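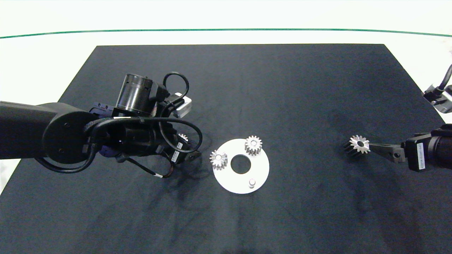

My kitchen has been the same tired apricot since we moved to Dimholm, and for most of that time I've been promising anyone who'd listen that I was going to paint it. I've gone through every shade of cream and every shade of grey and brought home so many sample cards that they've taken over the fruit bowl. And then in November I did a complete about-face and decided I wanted something very dark on the lower cupboards, with the walls left properly white. Think of that big dark mat against the white table, and the thin line of green running across behind it, and you've more or less got my kitchen as it exists in my head. I even want the green! Just a narrow stripe of it along the top of the splashback, nothing bossy.

My sister-in-law Liliana thinks I've lost my mind. Liliana Farina has had white kitchens her entire adult life and considers a beige tea towel a bit daring, so I took that with a grain of salt. Her worry is that dark cupboards will make the room feel like the inside of a boot. It's a fair worry, too, as the only window looks straight at next door's fence and we don't get any decent sun until after lunch. But the uppers will be white, and the ceiling, and I'm hoping that will be enough to keep things cheerful.

The first thing I did was get a quote to have someone else do the lot. It came back at $2487, and I had to go and sit on the back step with a biscuit for a while. To be fair to the fellow, that was sanding, priming, two coats on everything and new handles, and he was very nice about it and admired the dog. Doing it myself, the paint and primer from Prullell added up to $288, and I already own brushes (somewhere, in a box, probably under the camping things).

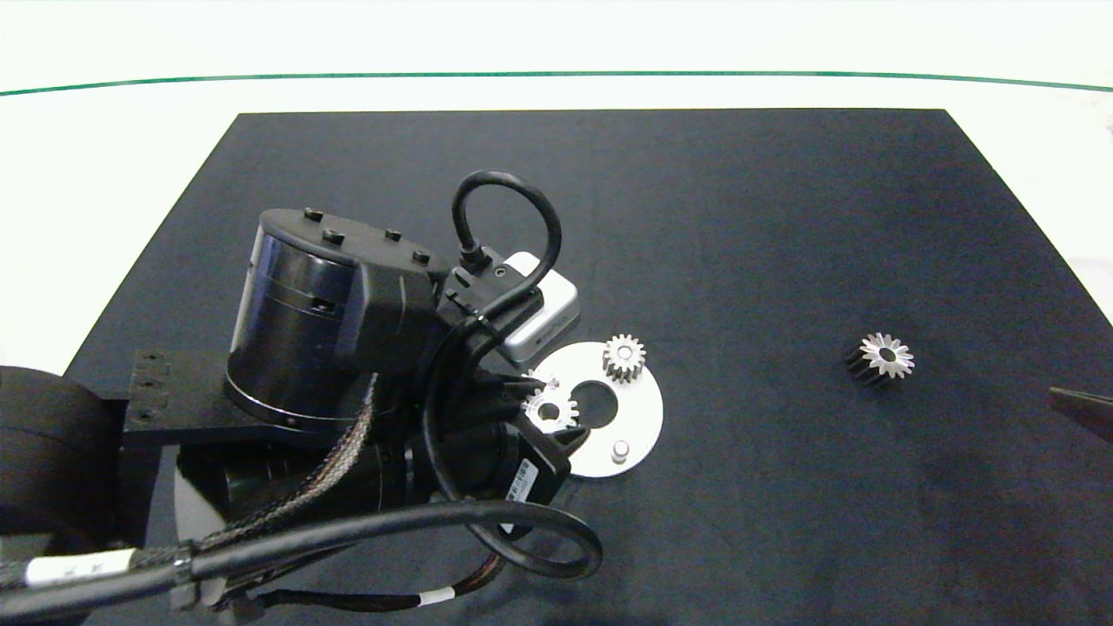

Dark below, white around it, and a thin green line at the back.

So off I went to Bassi, the hardware place past the roundabout, where Katia Mancuso runs the paint counter and has the patience of a saint. I told her I wanted black. She asked me which black. I said the black one. She then laid out a whole row of little squares on the counter and I swear I had never really looked at black before in my life, there was one that was nearly navy and one that went brown as soon as you tilted it and another that looked like wet slate. Katia told me to take them all home and tape them inside a cupboard door, then look at them at breakfast, in the afternoon, and again with the lights on.

I did as I was told. The navy one was gorgeous at breakfast and flat as a pancake by teatime. The brown one made the whole kitchen look as though it needed a wipe. The one I've ended up loving is a soft charcoal with no shine to it at all, though Katia did warn me that a flat finish shows every greasy fingerprint, and there are teenagers in this house who open the fridge with their elbows. We've settled on a low sheen, which feels like a grown-up compromise.

Then there's the tile question. I fell hard for a green tile called Fuka, long and skinny, with a lovely uneven glaze. If I'd tiled the whole splashback in it I would have been up for $754, and that's before adhesive or grout or the argument with my husband. A single row is a different story, and he's come round to the single row. He's even measured for it, which in this house counts as a love letter.

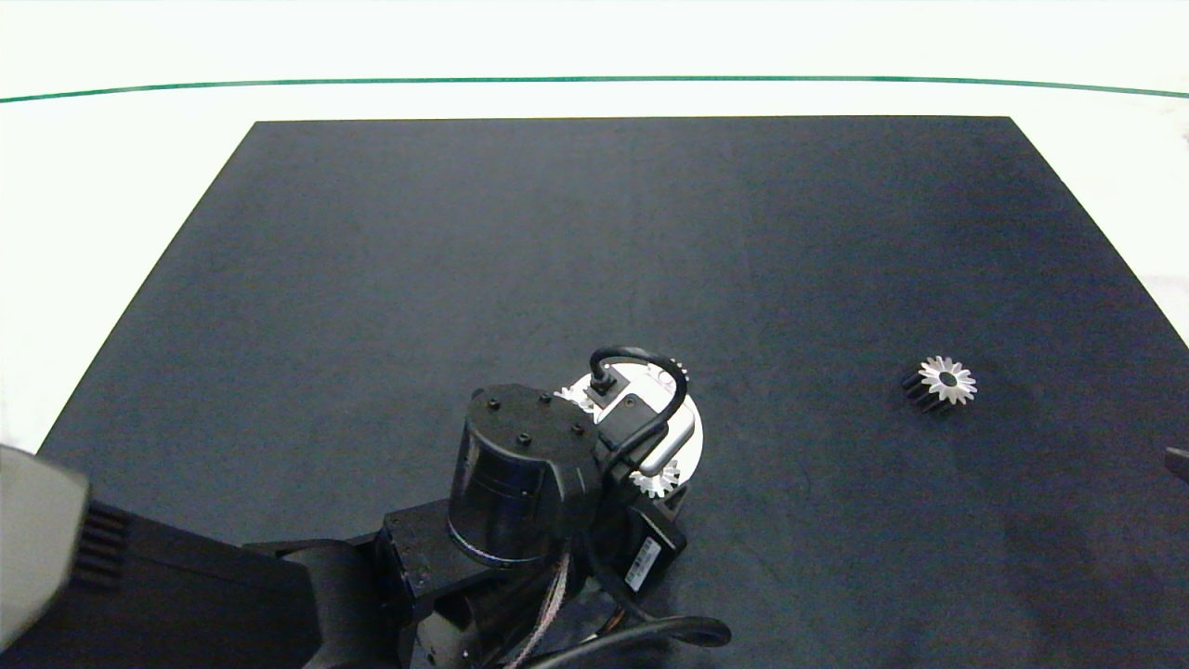

What I haven't worked out yet is where we're all going to eat while the doors are off. The plan is to lay them out in the carport on trestles and do a few at a time, but it's been so humid that the primer is taking forever to go off on my test piece, and I don't fancy finding gum leaves stuck in the top coat. Mum says to wait for the cooler weather. Mum also says she liked the apricot, so there you go.

If any of you have painted laminate cupboards and lived to tell the tale, please leave me a comment, especially if you've got opinions on rollers. I've been told foam by one person and mohair by another and both were terribly sure of themselves. The drawers come out this weekend, and I've already bought the masking tape.

Posted Mar 12, 2019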